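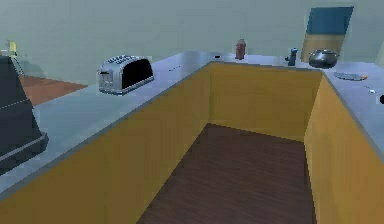
*Fig. 1. A U-shaped kitchen: counter on three sides, floor in the middle.*

## Session 6: Why kitchens got planned at all

Welcome back! Today we get to my favorite stretch of the course, when people began studying housework by walking through it, step by step, with a notebook in hand.

**The walking study.** Your reader has the Tenero study (p. 261), where one cook's path for a single supper is drawn as a line on the floor plan. Follow the line with your finger before class – it's a wonderful tangle, and you'll feel tired for her by the time the soup is on!

**Terms to know**

- *work triangle*: sink, stove, cold storage
- *run*: an unbroken length of counter
- *galley*: two facing runs with an aisle between

**The Karow houses.** Same family size, same budget, yet the pantry sits nearly 8 steps from the stove in one plan and two in the other. Who drew each plan, and who cooked in it?

**For next time:** read Liao, chapter 2, and sketch the kitchen you grew up in (rough is fine, I love the rough ones). Bring it on 3rd November.

L. Deligiannis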